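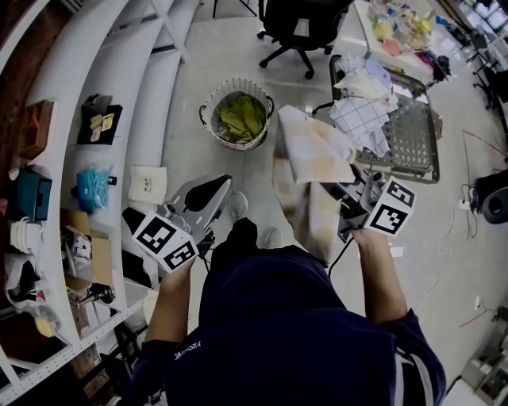
DRIRNBRIDGE (October 4, 2024) – Ikska, a supplier of storage fittings and textile handling services to shared workspaces, has completed the first stage of a laundry and shelving reorganization at its Bevgate site. The work covers the sorting floor, the open shelving along its edge and the baskets used to move cloth between the two. Floor baskets are now kept separate by type: round woven baskets with handles, such as the white one with a green cloth in it, are used for single items awaiting a decision, and rectangular mesh-bottom baskets take mixed loads, including checkered and plain cloths. Colored pieces that have not yet been assigned to a basket are held on a white table at the side of the floor.

The reorganization began in September after an internal review of how household textiles were received, sorted, folded and returned to storage at Bevgate. The review recorded 309 separate textile items in regular circulation, among them dish towels, napkins, table covers, cleaning cloths and small garments. Before the change, textiles and general household goods shared the same intake point and were separated only when a shelf was full.

Under the revised procedure, an item is picked up, opened out and checked on both sides before it is folded. Cloths with loose threads or open seams go to a repair bag. Cloths with stains that have survived two wash cycles are reclassified as cleaning stock. All other items are folded to one of 8 standard sizes, set by the depth of the shelf on which they will be stored.

"The fold was the part we had never written down," said Anikó Kovács, operations manager for Ikska at Bevgate. "Each shift had its own method, and the stacks did not match. A dish towel folded in quarters and a dish towel folded in thirds do not sit on the same shelf without one of them sliding off."

The shelving is white metal with perforated uprights, which allows shelf heights to be changed without replacing the frame. Ikska has retained mixed use on these units. Bowls, boxes, trays and bagged small parts continue to be stored beside folded textiles, subject to three placement rules. Heavy or stacked ceramics are kept on the lower shelves. Small loose objects are held in a tray or a closed bag. Folded cloth may be placed at the shelf edge only during a working session and must be moved back before the session ends.

Shelf positions are listed on a printed plan kept at the site. The plan is revised when an item type is added or withdrawn, and earlier versions are retained for comparison. Labels have been ordered for the bays but were not fitted during the first stage.

Basket capacity is also defined. A rectangular basket is considered full when the load reaches the rim, with no cloth hanging over the side. A round basket is emptied at the end of every session regardless of contents. Baskets are placed on the open floor within reach of the sorting position – a change from the earlier layout, in which they were stored under the table and pulled out as needed.

"We moved the baskets first and the shelves second," said Levente Kelemen, who prepared the layout. "With the baskets out on the floor it was clear which shelves people were walking to, and the heights were set from that. Two of the upper shelves were lowered. The rest stayed where they were."

Wash and dry cycles are not affected by the project and remain with Tetteh, which has handled laundering for the site under a separate agreement. Collection times are unchanged. Items returned by Tetteh are placed in rectangular baskets and enter the sorting procedure at the inspection step.

The second stage will extend the procedure to bed linen and larger table covers, which require a longer folding surface than the present table provides. A replacement table is under evaluation. Ikska has allocated a budget of $2,481 for this stage, covering the table, the bay labels and 25 additional mesh-bottom baskets.

Copies of the folding sizes and the shelf placement rules are available to tenants and suppliers on request from the Ikska site office in Bevgate. Media inquiries should be addressed to Anikó Kovács at the same office.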